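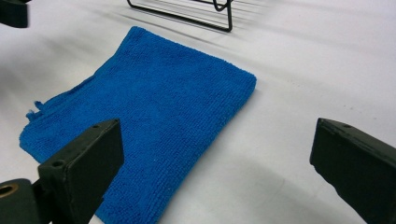
# Urnosis Towel-and-Rack Set

Home | Files | Card | Changes | Contact

6 min read

Hi! If you landed on this page from the Floromura index, you probably want to know what's in the folder and whether you can train on it. Short version: 284 demos of one small household job, done by hand with a hand-held gripper, a blue microfiber towel and a black wire rack. You can train on it. Please read the part about the left finger first.

## What the task is

Take a folded towel, put it on the rack, let go. Then the other half of the set does it backwards, so the towel comes off the rack and goes down on the white table. I started with only the first half and then noticed I was resetting the towel by hand after every single demo, which is just the reverse task without the recording turned on. So I turned the recording on.

I also kept a bunch of demos where the only thing that gets handled is the rack. You close on the rail, move it a bit, open up again. They're boring to watch but my policy got a lot less clumsy around the wires once I added them, so they stayed in.

## How I recorded it

Everything was done by me, holding the gripper and squeezing. The camera rides on the gripper, so what you get in every clip is the view past the two fingers. There's no arm in the loop while recording - the arm only comes in at playback, and mine is an old Hamis with a wrist that doesn't like going past a certain angle (more on this below).

I tried remote control first. I had a leader arm set up for a good part of August and I was so slow with it! Picking up cloth through a leader arm felt like eating soup with oven mitts. With the gripper in my hand I could get through a session before lunch and still have the patience to label it.

A typical demo goes like this:

1. Start with the fingers open, a little above the table.
2. Come in low, with one finger on each side of the thing you're grabbing.
3. Squeeze slowly. Cloth bunches up if you snap the fingers shut.
4. Lift, carry, lower.
5. Open all the way before backing off. If you back off half open you drag the towel with you and the demo goes in the bad pile.

I did keep the bad pile, by the way. It's in `rejects/` and it's labeled in my own shorthand, sorry, but `drag`, `miss` and `snag` should be clear enough.

## Rack demos

For these I come down over the rack with the fingers spread and pick a spot on the wire to close on. The long rods are the troublemakers. They stick up right where you want to move, and if you come in from the wrong side you'll bump one before you even get near the rail. I'd guess most of my snags are from that.

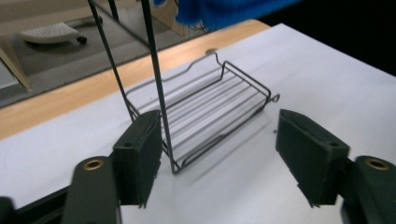

Open fingers at the wire basket, with the two long rods running up past the left pad.

I call it the rack in the file names and the basket in half of my notes. Same thing. There's a field called `obj_name` and it's always `rack`, whatever my notes say.

## What's in the folder

- `demos/` has one subfolder per demo, with the video, the gripper opening and the pose track.
- `rejects/` has the bad pile, same layout.
- `labels.csv` gives the start and end step, which half of the task it is, and a notes column I filled in when I felt like it.
- `tools/` has my two scripts, `trim.py` and `peek.py`. Run `peek.py` before anything else, it just opens a random demo and draws the track next to it.

Clips are capped at 600 steps. Only a few ever hit the cap, and those were me dithering. If you're short on disk space there's a smaller pack with 100 demos that I picked by hand to cover as many towel angles as I could. It's not a random sample, so please don't use it to report numbers!

Poses are in meters, in the frame of the first step of each clip. Gripper opening goes from 0 (closed) to 1 (open). I know some people like it the other way around. I went back and forth on it and then I'd already written the loader.

## Things to watch out for

The left finger. At one point I took it off and put it back on, and it sat a hair lower afterward. Everything before that has `calib = a` and everything after has `calib = b`. If you mix the two without passing the flag in, the fine part of the grasp gets mushy. Took me way too long to find that one.

Cloth on its own is hard to judge from a single view. I found it helped a lot to vary where the towel starts relative to the rack, and how the fold is turned, so the policy can't just memorize one approach.

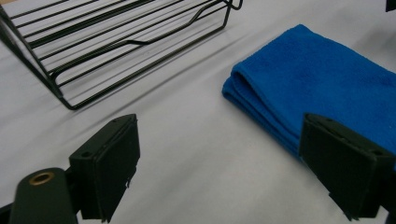

With the fold turned toward the gripper you get a nice thick edge to close on, and those demos are by far the easiest to copy. With the open side toward you it's fiddly, and you sometimes come up with one layer and leave the rest behind. I labeled those `fold_in` and `fold_out`, and I'd start training on `fold_in` only, then add the rest once it's working.

Shadows are the other thing. The wires throw stripes across the white surface, and my first model seemed to treat them like part of the rack. Brightness jitter took care of most of it.

And the wrist. My Hamis can't reach the steepest tilts I used by hand, so I added a `steep` flag for those. The Hajji loader drops them by default. If your arm is bendier than mine, set `keep_steep: true` and you get them back.

## Still to do

- Redo the labels in `rejects/` with real words
- Left-handed demos (I'm right-handed, they'll be ugly)
- A second towel, something thinner
- Write down the calibration steps properly, instead of the sticky note

Use it for whatever you like, and tell me if you find a clip where the track and the video don't line up. I fixed 2 of those already and I doubt I got them all.

Contact: open an issue on the Urnosis page | © Floromura | Back to top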